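Gallery: The Arm and the Packing Line at Jurkitz, Verkville

Jurkitz packs dry goods for small grocery stores. Since last December the Verkville site has been moving part of its shelf and packing work over to robotic arms, one station at a time.
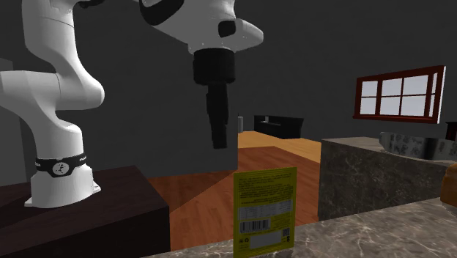
Simulated kitchen, with the arm's gripper pointing down and a yellow package at the front of the marble counter, barcode forward.

Every new task at Verkville is tried on a screen before anyone tries it on the floor. Ihor Prokopenko runs the simulation desk, a job that did not exist here two years ago. Before that he was a line lead on second shift, and he still thinks about a task the way a packer would: where the box stands, which side faces out, what your hand would bump into on the way.

The simulated rooms are mostly home kitchens. Jurkitz took them as a ready-made set from Masia, the firm that handles the software, and kept them after the first month. A kitchen has counters at different heights and things standing where you don't want them. Prokopenko says an arm program that copes with a cluttered kitchen gives him less trouble on a packing table, where the boxes come in a row.

Work on the floor

Packing used to mean 4 people at each table. Tables with an arm now have two, and the others have moved to receiving, checking or the simulation desk. No one was laid off in the changeover, but two open jobs on nights were left unfilled, and the union local has asked about them more than once.

The people who stayed at the tables say the work is easier on the shoulders and harder on the attention. Before, you set your own pace and could talk. With an arm beside you, you watch for the box that was picked up crooked, clear it, and press the button to start again. On a good shift that is 17 stops. On a bad one, usually when a new carton size comes in, it can be three times that.

Prasert Nuchit has packed here for nine years and was the first to work next to an arm full time. He asked for two changes in the first week. One was a stop button on the left side of the table as well as the right. The other was a slower return swing. He got the button right away. The slower swing took until spring, after nearly 400 test runs on the screen and a long argument about output.

"They let me sit with Ihor and watch it," Nuchit said. "I could say, no, that's where my elbow is. It was better than filling out the form."

Packers can now book an hour at the simulation desk when a task at their own table is going to be changed. The hour is paid at the regular rate. Some go every time, and some have never been.

Training

The operator course takes four days and is given in the room over the loading dock, which the older staff still call the Tymoshchuk room. It covers the stop buttons, clearing a jam, reading the fault list, and calling a technician. Passing it moves a packer up one pay step. Several people have said the step is too small for what the job now asks -- that question is still open and goes into the next contract talks.

The course handbook is kept at the shift desk. Ask for form 798 if you want a place on the next one.

Page updated 2020-10-10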